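Section 2: Setting up a country file

Applies to the Dririris desk edition, August 2020. If you are still on the version from May, the menus are in different places and the import step will fail without saying so.

Dririris keeps laws, decrees and court rulings side by side and shows who is supposed to carry each one out. The sales page from Wikström says it "measures legal reform." It measures documents. If a ministry publishes a fine new law on land disputes and then ignores it, your country file will look excellent. Keep that in mind through everything below.

Before you begin

You need the official gazette in its original language, a translation if your team cannot read the original, and a list of the public bodies you plan to track. An organization chart from a government website is a starting point and no more. Such charts tend to show departments that were merged years ago and leave out the office where the decisions are made.

Creating the file

1. Open Dririris and choose New Country File. Type a short name without spaces.

2. Pick a legal family from the list. The choices are civil, common, religious, customary and mixed. Most countries you are likely to work on are mixed, whatever the constitution says. Choosing "civil" hides the customary tab, and village or elder courts then have nowhere to go.

Note: The legal family can be changed later, but entries made under a tab that disappears are not moved. They stay in the file where you can't see them and still count in the totals.

3. Set the original language first and the working language second. If these are reversed, the translation is treated as the binding text. We have seen reports go to a parliament on that basis.

4. Under Sources, add the gazette. Leave "Trust consolidated versions" unchecked. Consolidated codes are handy to read, and someone typed them up, often in a hurry.

5. Click Save. The file is not saved until the name at the top turns from gray to black.

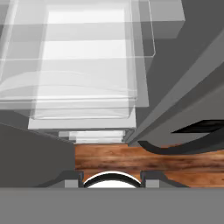
Importing legal texts

6. Choose Import, then From Folder. The program takes up to 2,000 documents in one pass. It will accept more and drop the rest, so split larger folders yourself.

7. Check the adoption dates. Dririris reads the first date it finds, and in many gazettes that is the date of printing. For amended laws, enter the date of each amendment by hand.

8. Run Match Articles. This lines up each article of the original with the translation. Anything scored under 45 is marked in yellow and needs a person who reads both languages.

Caution: A high score means that the two texts have the same shape. It says nothing about whether the translator understood the law. Terms such as "prosecutor's supervision" or "local self-government" come through with perfect scores and wrong meanings all the time. Read a sample of the high scores too.

9. Turn off Suggest Model Law. With this on, the program compares each text to a library of foreign statutes and offers the "missing" articles. The library was built from a handful of Western codes. A gap against that library may be a real gap, or it may be something the country settled in another way long ago.

Assigning public bodies

10. Open the Bodies tab and enter each ministry, court, agency and local council. The standard license allows 16 bodies per file. Wikström describes this as generous. It isn't, once you add provincial offices, and the count includes bodies you have marked as abolished.

11. For each law, fill in Responsible on Paper. The answer is normally in the final articles.

12. Fill in Responsible in Practice. The box is optional in the program. Treat it as required. If you don't know, write "unknown," and do not copy the answer from the box beside it.

13. Under Evidence, say how you know. An interview, a court record or a budget line is acceptable. "Confirmed by counterpart" is accepted by the program, but it usually means that an official nodded in a meeting.

Connecting to Gronside or Skarnier

Both connections are optional. Gronside sends the file to a shared server so partners can comment. Skarnier turns it into charts for donors.

14. For Gronside, enter the server address under Tools, Sharing. Set interview notes to Private before you connect. The default is Shared, and partners may include the same ministry your source was talking about.

15. For Skarnier, choose Export and clear the box marked Overall Score. The score adds up laws adopted, bodies named and articles matched, then prints one large number with a green or red arrow. We have not found a use for it that survives a follow-up question.

Caution: Changing the weights in Skarnier changes past charts as well as new ones. Keep a dated copy of anything you have already handed over.
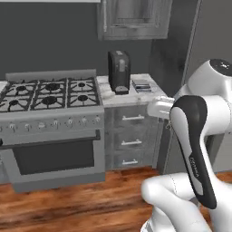 Figure 2. Simulated kitchen with gas range and robot arm.

Checking your work

Run File Check once the setup is complete. It finds empty boxes, double entries and laws with no responsible body. It will report "No problems found" on a file where every law is assigned to the Ministry of Justice, so look through the Bodies tab yourself as well.

If File Check stops partway, the usual cause is a document with no readable text, such as a scanned decree. Remove it, run the check again, and add the decree back by hand under Manual Entry (see Section 3).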